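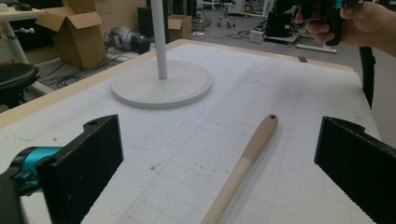
Hakim wants to know why we're still handing out free seedlings when half of them end up dead on a windowsill, and he said so in front of the whole Friday group. Fair enough! So let me start this report there.

We gave away 200 tomato and pepper starts in April (your money, thank you, it covered the trays and the potting mix). I called round afterward and got hold of 105 households. Most still had something growing. The ones that lost theirs nearly all told me the same thing: they planted out too early, and then we had that cold week. Next spring I'd like to hold the giveaway later in the month and put a little card in each pot with planting dates on it.

## The Brisanholm plot

The beds are in and full. We have 12 families signed up, plus a waiting list that Obinna Tijani keeps in a notebook I'm not allowed to touch. The beans did wonderfully, the carrots were a flop (stony soil, and I was too cheap to sift it), and the squash has taken over the path again.

Water is still the headache. The hose at the Analside end barely dribbles after six in the evening, right when people get home from work and want to use it. I've asked Stoseo for a price on a second tap and I'm still waiting. If it comes in over what we set aside, I'll call you before agreeing to anything.

## Money

We're a bit under on soil and a bit over on fencing, mostly thanks to the rabbits. I moved $100 from printing to cover the wire, and I hope that's okay with you. Receipts are in the usual folder, apart from one for twine that I'm still hunting for.

Garlic goes in next, and after that I'll send the tap price along.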